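Grurkier Opens School Supply Sorting Room in Skelow, Plans 2,409 Pencil Boxes

SKELOW - Grurkier, the school supply reuse program, has opened a sorting room on the ground floor of the former Zarkusitz stationery warehouse and will use it to prepare 2,409 pencil boxes for local schoolchildren before classes start again. Boxes will go out to schools from the end of July.

The program collects pencils, erasers, rulers and other desk supplies left behind at the end of the school year. Most of them still have plenty of use in them. Supplies come in by the bag and leave in boxes that are ready to go on a desk.

Until this summer Grurkier worked out of a shared storage unit with one folding table. Bags had to be cleared away at the end of each session and brought out again at the start of the next, and a good part of every afternoon went to moving things. The new room is open all week and has shelving along two walls, a sink for washing containers and a row of work tables with wood tops. Sorting can be left where it is overnight and picked up again in the morning.

Each table handles one kind of item. Pencils have the most tables, as they make up more of what comes in than anything else. They are emptied onto the bare wood, looked over one at a time and put into containers. Pencils shorter than 3 inches are set aside for art classes, where they are used for shading and rubbings. Longer pencils with a broken point go to the sharpening station by the door. Pencils with split wood or a loose lead are taken out.
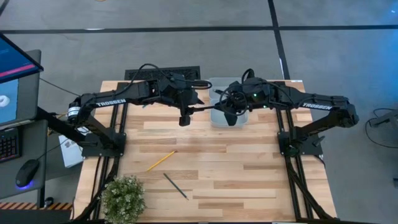

Pencils on a wood-topped work table at the Grurkier sorting room in Skelow, with a translucent plastic container toward the back.

Plastic containers are also reused where possible. Schools and households often send supplies in whatever tub is at hand, and Grurkier keeps the ones that are clean, uncracked and easy to see through. Those are used on the sorting tables and for storing loose items on the shelves. They do not need lids. Containers that held food are accepted if they have been washed and have no smell.

"We wanted a room where the work stays out on the table," the program said in a statement. "A lot of our time used to go into setting up and putting away. Now people can come in for an hour, sit down and get through a good amount of sorting."

The finished pencil box is the same for every child. It holds four pencils, one eraser, one short ruler and a small sharpener. The contents were settled after talks with teachers at schools that took part last year, who asked for fewer items and better ones. Colored pencils are no longer included in the box. They go to classrooms in mixed sets instead, where a whole group can share them.

This year 44 schools and after-school clubs are taking part, in Skelow and the towns along the river. Each has been given a collection bin for the front hall. Schools that fill a bin early can call for it to be emptied and do not need to wait for the regular pickup. Roughly 700 boxes are already packed and stacked for the first delivery.

The tables were chosen for the room after a trial of several surfaces. Plastic tops were easy to wipe but pencils rolled off them, and painted boards marked quickly. The wood tops can be sanded when they get worn, and graphite comes off with a damp cloth and a little soap. Pencils still roll, so the tables have been leveled and will be checked again when the floor is repaired in the fall.

Grurkier is working with Obi, the Skelow delivery cooperative, to bring bins in and take finished boxes out. Obi vans already stop near most of the schools on their regular routes, and the bins will travel with other loads. Boxes are packed flat in cartons, with the name of the school on two sides so they can be read from either end of the van.

The sorting room is open to visitors and helpers from 9 a.m. to 4 p.m. No booking is needed for individuals. Groups of more than six are asked to call first so that enough chairs can be put out. Children are welcome with an adult, and there is a lower table near the window for them. The entrance is on the yard side of the building, up a short ramp. Street parking is limited in the mornings.

Supplies can be dropped off at the same entrance during open hours. The program is looking most of all for:

Graphite pencils, new or used, any hardness
Erasers, including partly used ones
Short rulers with readable markings
Small hand-held sharpeners
Clear or translucent plastic containers

Pens, markers, glue and scissors cannot be taken at present. Pens and markers dry out in storage and need to be tested one by one, and the room does not yet have space for that. Grurkier expects to look at markers again once the summer boxes have gone out.

Schools that are not part of this year's program and would like a collection bin can ask to be added for the winter round. Bins for that round will be delivered in the first weeks of the new term, and a sheet for parents is available with each one.

About Grurkier

Grurkier collects, sorts and passes on used school supplies in Skelow and nearby towns. Its pencil boxes are free to schools and families. The program is paid for by local donations and by the sale of surplus binders and folders.

Contact: Grurkier Press Desk, Zarkusitz Building, Yard Entrance, Skelow | © Grurkier. All rights reserved. | Back to top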